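Search this site Go

Print this page
E-mail this page

Orthorpe Robotics Club
Arm Cell Safety and Inspection Checklist, with comments
September round, filled in before the Relalside qualifier

Checked by: Meifang Ren (student safety lead)
Reviewed by: Desta Ejigu (club advisor)
Started 3:40 p.m.

Mark each line OK, FIX, or N/A. A FIX needs a comment and the initials of the person who will do it. Nothing marked FIX in Sections 1 or 2 can wait. The arm stays off until the line is cleared and signed. FIX items in the later sections can stay open for one week unless the advisor says otherwise.

SECTION 1. ROOM AND FLOOR

1.1 Walkway from the door to the cell clear, full width.
OK. Backpacks were in the way at the start of the meeting. Moved to the hooks.

1.2 Floor tape around the cell complete and stuck down.
FIX. The corner near the sink has lifted and catches on shoes. Replace that whole side, do not patch it. — MR
Cleared 4:15 p.m. New tape down.

1.3 Extension cords off the floor or under a cord cover.
OK. The battery charger cord is too long for where the charger sits now. Coil it behind the cabinet.

1.4 Fire extinguisher in place, gauge in the green, tag current.
OK.

1.5 First aid box stocked.
FIX. No large bandages and the eye wash has been opened. Advisor to restock before the next session. — DE

1.6 Safety glasses, one pair for each person inside the room.
OK. Several pairs are scratched badly enough that people push them up on their foreheads. Those went in the discard bin. If yours are missing from the rack, that is where they are.

SECTION 2. POWER AND STOPS

2.1 Main stop button within reach of the operator's seat.
OK.

2.2 Second stop button within reach of the spotter.
OK, but see comment. The button works. The cable lets it slide behind the monitor when someone moves the keyboard. We want it screwed to the edge of the bench. Advisor agrees.

2.3 Press each stop during a slow move. Arm halts and stays halted after the button is released.
OK on both. Tested three times each at the slow speed setting.

2.4 Power supply fan running, vents clear.
OK. Dust on the intake, wiped off.

2.5 Power cord free of cuts and crush marks.
OK.

2.6 Key switch returned to the lockbox at the end of the last session.
FIX. Key was left in the switch. Same as last month. From now on the person who signs out the key signs it back in, and the advisor will not initial the log without both signatures. — DE
Cleared. Log sheet changed.

SECTION 3. ARM AND WRIST

Power off and key out for all of Section 3. Put the key in your pocket or in the lockbox. On the bench does not count.

3.1 Base bolts tight. Use the torque wrench, not a hand driver.
OK. One bolt took a small turn before it clicked. Marked with paint pen so we can tell if it moves again.

3.2 Joint covers seated, no cracks.
OK.

3.3 No scraping or grinding when joints are moved by hand with the brakes released. Two people for this one, with one holding the arm.
OK. Shoulder joint is stiff but it is even all the way through. Same as every check since we got the arm.

3.4 Wrist connector pins straight and clean.
OK. Use a flashlight. Do not poke at the pins with a pick.

3.5 Cables have slack at full reach and do not loop around the elbow.
FIX. Tie at the forearm was too tight and pulled when the wrist turned. Cut it and used a hook and loop strap in its place. — MR
Cleared.

SECTION 4. GRIPPER

4.1 Gripper mounting screws all present and tight.
OK.

4.2 Finger linkages move freely and meet in the middle.
OK. Left side had a little grit in it. Brushed out, no oil. Oil picks up more grit and then we are back here in a week.

4.3 Linkage pins not backing out.
OK.

4.4 Finger pads not torn or peeling.
FIX. One pad is peeling at the tip. Spare pads are in the drawer marked Lawal, named for the old arm they came from. They fit this gripper if you trim the long edge. — MR
Cleared 4:50 p.m.

4.5 Grip force limit set to the club value in the settings file, and the file is locked.
OK. The value matched the sheet. The file was not locked, and now it is.

4.6 Cycle count since last pad change written down.
OK. Counter read 2,000. We change pads at 3,000 or when they peel, whichever comes first. Counter set back to zero after 4.4.

SECTION 5. SOFTWARE AND SIMULATION

The rule has not changed. Any new motion program runs in Plurila first, start to finish, with a second student watching, before it goes near the real arm. Plurila is slow on the older laptops. Plan for that.

5.1 Arm model in the simulator matches the real arm, including the gripper.
OK.

5.2 Joint limits in the simulator are the same as on the real controller, or tighter.
FIX. Wrist limit was wider in the simulator. A program could pass there and then fault on the bench. Copied the numbers over and had a second person read them back. — MR
Cleared.

5.3 Collision checking turned on for the arm, the table, and everything in the room model.
OK, with a comment. Collision checking was on, but the team working on the sorting task had it turned off for furniture to make their runs go faster. Turned back on. If your program only passes with collisions off, it has not passed.

5.4 Look at the arm from more than one view before signing off on a run. The overview hides contact at the gripper.

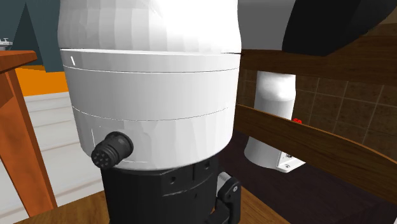
FIX. Two teams signed off on the overview alone. Both need to run again with the close view open and write down which views they used. It adds a few minutes to each run. — MR
Open. Due next session.

5.5 Run log saved with the program name, the student's initials, and the result.
OK. Log has 27 entries for the month. A few say only "good" under result. Write what the arm was asked to do and whether it did it.

5.6 Starting pose in the program is the same as the parked pose on the real arm.
FIX. The sorting program starts from a raised pose. On the real arm that would mean a fast first move. Add a slow move from park at the top of the program. — DE will check the change before it runs.
Open.

5.7 Speed setting in the exported program at or under the club limit.
OK. All current programs are under it. Reminder that the export window goes back to full speed every time Plurila is updated, so look at it each time.

SECTION 6. PEOPLE

6.1 Operator and spotter both trained and on the posted list.
OK. New members are not on the list until they have done the walk-through with Desta and the stop button drill.

6.2 Long hair tied back, no loose sleeves, no lanyards.
FIX. Lanyards. The school wants badges worn at all times and we do not want anything hanging near the arm. Desta asked the front office and clip-on badges are fine in this room. A box of clips is by the door.
Cleared.

6.3 Spotter is doing nothing else while the arm is powered.
FIX. The spotter was also filming for the team page. Pick one. If you want video, bring a third person and have them stand outside the tape. — MR
Cleared by talking to the team.

6.4 No food or drinks past the tape.
OK.

SECTION 7. TRAVEL TO RELALSIDE

7.1 Arm case latches and foam in good shape.
FIX. One latch does not hold. Strap goes around the case until the new latch comes in. Do not lift it by the handle on that side.

7.2 Two people on the list for lifting the case, both strong enough and both told about it ahead of time.
OK.

7.3 Spare pads, spare fuse, torque wrench, and printed copy of this checklist packed.
FIX. Fuse not found. Desta will buy a pack. The rest is in the gray tote.

7.4 Stop buttons packed with the arm and not in a separate car.
OK.

7.5 Sections 2, 3, and 4 to be done again on arrival, before the first powered move. Moving the case around is how screws come loose.
Blank until then.

ADVISOR COMMENTS

Good round and more thorough than the last one. I would like the comments on cleared items to keep saying what was done, as these do, so the next person can read back through them. Still open: 1.5, 5.4, 5.6, 7.1, 7.3. The bench bracket for the second stop button is not on the form as a FIX but I am treating it as one. I will bring the screws.

The arm may be run at the slow setting until 5.4 and 5.6 are closed. The sorting program may not be run on the real arm at all until then. The other teams can go ahead.

— D. Ejigu

Signed, student safety lead: M. Ren
Finished 5:35 p.m.

Print this page
E-mail this page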